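Home | Walks | Days Out | Back Issues | Subscribe

We use cookies to remember that you have already seen this notice. Accept / Manage

Days Out: the Drekier Steps and the bird garden at the top

Dorberg has two attractions, and they have been placed one above the other so that you can't enjoy the second without being punished by the first. At the bottom is the town, with its station and its bakery. At the top is the Tripathi Bird Garden. Between them are the Drekier Steps, of which there are 1326. The number is painted on a board at the foot, in the cheerful lettering you normally see on ice cream vans.

There is a funicular. It runs from Easter to the end of October, except when it is windy, and Dorberg sits on a ridge. On the morning I went, the man in the kiosk looked up at a flag, looked at me, and pulled down the blind. So I took the steps.

They are good steps, I'll give them that. Stone for the first half, then a long stretch of timber and gravel through beech wood, then stone again just as your knees had got used to the gravel. There are benches at intervals, each facing the view, so you can pretend that is why you stopped. A couple with walking poles overtook me twice, and I still can't work out how.

The garden itself costs 4 euros to get in, and you pay at a hatch which also sells seed. Buy the seed. The birds know perfectly well who has bought it and who hasn't, and the peacock by the gate treats the second sort with open contempt.

It started as a private collection of finches and still has the look of something that got out of hand. The paths double back on themselves and the map is from before they moved the ducks. The cranes have the best spot, a long sloping paddock with a stream, and spend the day walking up and down it like landlords. The owls are in the old stables. I saw one owl and the backs of two others. The parakeets are next to the café, which must have seemed a nice idea on paper, and anyone hoping for a quiet coffee should carry it round to the herb beds on the far side.

Worth staying for is the two o'clock talk, given beside the ibis pool by whichever keeper has drawn the short straw. Ours was very good on the subject of beaks. She had views on flamingos too, none of them kind. The talk is meant to last twenty minutes and ran to nearly an hour, mostly thanks to a small boy who wanted to know what each bird would do if it met a crocodile. She answered every one. (The crane came out of it best.)

Food: the café does soup, a cheese toastie and a plum cake that comes in slabs the size of a paperback. The soup was fine. Don't sit under the pergola, for reasons that will be plain if you look at the pergola.

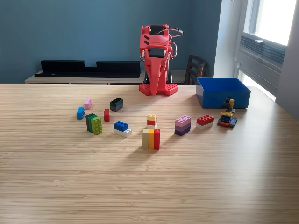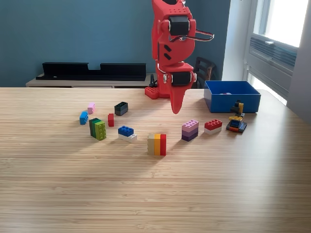 Santosh Rathore writes that I was far too hard on the funicular when I mentioned it in February, and that he has ridden it on four separate visits without once being turned away. He goes in June, he says, and always on the first car, before the wind has had its breakfast. He also says that the steps are much nicer going down, and that the proper way to do Dorberg is to ride up, see the cranes before the coach parties arrive, and walk back through the beeches in time for lunch. I have no argument with any of this, except that he might have told me before I went.

He adds that I missed the Fotari terrace, and he's right, I did. You get to it through a gate behind the pheasants which looks exactly like a gate you aren't supposed to open. On the other side is a ledge with a low wall, and on clear days swifts go past below you. There is a visitors' book in a tin, and according to Santosh it held 108 names when he last signed it. The garden had over 3512 people through the hatch last season, so the gate is doing its job.

A few practical notes. Trains to Dorberg are hourly, and the last one back leaves earlier than you'd like, at ten to six. The garden is shut on Wednesday, a fact given on the noticeboard at the top of the steps but not on the one at the bottom. Dogs aren't allowed in, though there is a shaded yard by the hatch where they can sit and think about pheasants. Pushchairs can manage the garden paths but obviously not the steps, so ring the kiosk first and ask about the flag.

Take water and shoes with some grip. The bakery by the station shuts at four, and I reached it at five past.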